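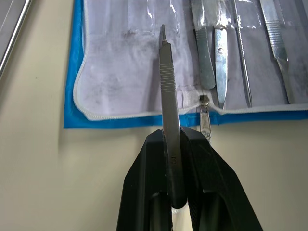 Contents | Chapter 3 | Chapter 4 | Glossary | Index

Chapter 4
Folds, Creases and Other Long Memories

Most people think of a fold as something you do to cloth. Cloth has a different opinion. Put a tablecloth away in a drawer in April, take it out for a summer lunch, and it will remember every decision you made about it, including the lazy ones.

This chapter deals with creasing and recovery. By the end of it you should be able to say why linen sulks, why wool forgives and why polyester couldn't care less. You should also be able to fold a fitted sheet, although my colleague Naomi Athumani has asked me to soften that promise to "attempt".

When a fibre is bent, its outer side stretches and its inner side is squashed. In wool the long molecules are coiled, and they spring back if left alone. In cotton and linen they can slip past one another and form fresh bonds in the new position. Moisture helps them slip, and drying sets them there. Ironing uses exactly the same trick, only on purpose and with more swearing. 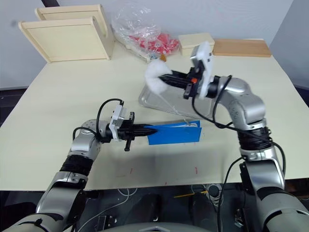

Weight matters too, and so does time. A crease under a stack of blankets is pressed all winter, and the bottom sheet gets the worst of it. Even a single piece with nothing on top has its own weight bearing down on the fold. Take the bright blue cloth lying folded on the cream-coloured table: we can see that it is folded, but colour won't tell us what it's made of, and fibre content is what we'd need before guessing how the fold will behave. Students lose easy marks here every year by declaring anything crumpled to be linen.

We begin in section 4.1 with the crease recovery angle, measured on small strips of fabric. The sample results are from the Dallow mill, where Godfrey Odera tested 118 strips and kept very tidy notes. A perfectly flat strip would score 180 degrees. One of his cottons managed 107, and one sad linen got to 30.

Reader comments

Bilen: Is the fitted sheet in 4.6 or the appendix? Asking for my cupboard.

T. Ndung'u: My wool skirt did not forgive me. Otherwise a good chapter.

Jo: The answer to exercise 2 is missing again.

© Skorklow Press | Contact | Back to top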